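Review: Wallner Citizenship Interview Practice Kit

I teach an evening citizenship class in Drasstead, mostly adults who work during the day and come in at 6:30 tired. Our program bought two of the Wallner kits in April to replace the photocopied packets we had been using. I have now taken one full class through it, start to finish, and these are my notes for other teachers who are thinking of ordering.

What comes in the box

You get a teacher's guide, a set of flash cards for the civics questions, a reading and writing booklet, and 50 role-play cards for the interview itself. There is also an audio download with two speakers, one slow and one at a normal pace. The box is sturdy and fits in a tote bag. The cards are thick enough that they have not bent at the corners yet.

The role-play cards

This is the reason to buy the kit. Each card gives the officer's line on one side and a few ways to answer on the other. They cover the small talk at the start, the oath, and the questions about the application form, which is where my students get stuck. Most of them can learn the civics answers at home. What they can't practice at home is being asked "Have you ever claimed to be a U.S. citizen?" by someone they don't know, and then being asked what "claimed" means.

The cards mix up the wording of the same question, so students stop listening for one exact sentence. I put people in pairs for some 4 rounds and then had them change partners. The quieter students talked more than they usually do.

I would like more cards for follow-up questions about travel and jobs. There are a few, but we used them up in one evening.

The audio

The slow speaker is too slow. It doesn't sound like anyone my students will ever meet, and the stronger readers lost patience with it. The normal track is clear and useful. You have to make an account on the Wallner site to download the files, and the site logged me out in the middle of it. I ended up putting the files on a USB stick for the classroom computer.

The teacher's guide

Short and easy to follow. The lesson plans assume a class of two hours, and ours runs ninety minutes, so I cut the writing section and sent it home. The guide has a page on students with little schooling in their first language, but it is thin. For that group I still use the picture sheets from the Mistby adult learning center, which start at a lower level and leave more space to write.

Check the civics cards against the current official list before you hand them out. Any printed set can go out of date, and the answers with officials' names are left blank for you to fill in. I used a grease pencil on those so I can change them later.

Cleaning and storage

The cards are coated and can be wiped. Ours get passed around a lot and pick up coffee and hand lotion. A damp towel takes care of it, and then I leave them face up until they dry. The booklets are plain paper, so keep them away from the snack table.
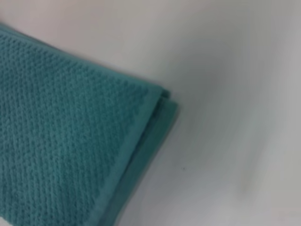
Price and whether to buy

It costs more than the Dustness workbook, which we used before the photocopies. The Dustness book is fine for one person studying alone, but there is almost no speaking in it. If you run a class, get the Wallner kit. If you tutor one student at a kitchen table, the workbook and a patient volunteer will do most of the same job.

One kit was enough for my class when we worked in pairs. The second one went to the morning teacher, who likes the flash cards better than I do.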